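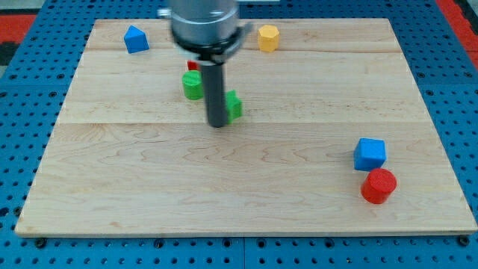 Push rod over the maple board, Jatura cell, blocks as they sat when I took this

Hi all,

Thanks for the replies so far! Quoting the one I want to answer:

> Does the arm fault at the same spot every time, or does it
> wander? On our Brever we had protective stops that came down
> to the tool length being set wrong. I'd check that before
> you touch the force limits.

It wanders, sort of. I went through the log last night (all 1777 pushes, ugh) and found 106 protective stops. Most of them come on the way down, before the rod has touched a block, and they bunch up toward the far side of the board. The near side is almost clean.

So I checked the tool length like you said, and it was set for the old rod from Plesten - 60 mm is what I typed in back in June and never looked at again. My fault. I fixed it and ran 2000 more overnight at half speed. Still got stops! Fewer, but the bad one was in there too, where it leans on the wood and keeps going a moment before it quits. That one scares me, so I've pulled the cell out of unattended runs.

Could the board be out of level? Has anyone on the Lu controller seen a late stop like that?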